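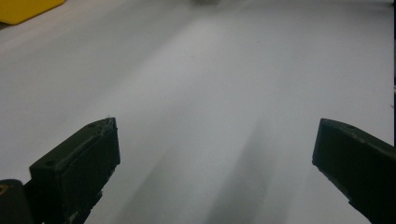
Most of what gets written about the Miveck kit is about the price, and I think that is the wrong place to start. The kit is a hand-held gripper with a camera on it, sold to small labs and workshops that want to record people doing ordinary jobs so a robot arm can learn from the recordings. The full set costs 3,723 dollars. The part that decides whether it is worth the money is the pair of fingers at the front. They are dark, blocky pieces with small round holes in the top faces, and with the jaws open they leave a wide stretch of white surface between the tips. Everything a user records with the kit goes through that gap, and I would like to see the sales page spend more than one line on it.

I have used the kit since March at Stoyanova, a small workshop where we sort and pack parts for repair shops. We bought it through Grudska, the only reseller that would ship to us without a service plan. I paid for it out of our own budget and I have no deal with anyone.

My view is that Miveck is selling a good tool with a poor offer wrapped around it. The tool itself is simple. You hold it, you squeeze, the fingers close, and the camera records what the fingers did. A new person can start on it the same morning. We did not have to move our benches or put up a cage, and we did not have to stop packing orders to make room for it. For a shop our size that matters more than the last bit of accuracy.

The fingers hold up well for the kind of work we do. They grip boxed parts, bagged parts and plastic caps without much trouble. They are too thick for washers lying flat, and you end up pushing the washer to the edge of the bench to get under it. We recorded 422 takes of flat washers before we gave up and put them in a tray with a raised floor. Miveck sells a thin finger set as an add-on. It should be in the box.

Light is the other thing the manual skips. On a pale bench the gripper throws wide soft shadows right into the area you are working in, and they move when your hand moves. I don't know how much this hurts the training. Krum Dimitrov, who set up our recordings, thinks it does no harm as long as the shadows are in every take. He may be right. I would still like the maker to say something on the subject, even if what they say is that they have not tested it.

Now the offer. The kit comes with one year of the Lasum service, which takes your recordings, cleans them and sends back a trained model. After that year it is 1,000 dollars a quarter for up to 2,000 takes. The upload tool works and the people who answer the support mail know their subject. But the takes you send are stored in a form only Lasum can read, and if you stop paying you get back plain video with the finger positions stripped out. The finger positions are the reason to own the kit at all. Without them you have a lot of video of a bench.

I wrote to Grudska about this and got a polite answer from Somkiat Thongsuk, who handles their small accounts. He said a full export is planned and that he could not give a date. I believe him on both points. A planned export is no use to someone who has to decide on a renewal now, though, and our renewal decision comes well before any date he could offer.

People will say that small buyers always end up locked in to something, and that the service is where a company like this makes its money. I accept that. I would pay more for the kit up front if the recordings stayed mine — a few hundred dollars more would not have changed our decision. What I don't accept is finding the limit on page 31 of the terms, under a heading about storage.

There is a fair case for buying it anyway. If you have one job you want taught, and you can finish recording it inside the first year, the kit does what it says. Keep a local copy of the raw stream before you upload, which the software allows if you turn on the logging option in the settings menu. It makes large files and it drops the odd take, but it keeps the finger data. We have had it on since the second week.

We have not renewed Lasum yet. As of 29th July the export is still listed as planned, and until that changes we are going to keep recording with the kit and leave the uploads alone.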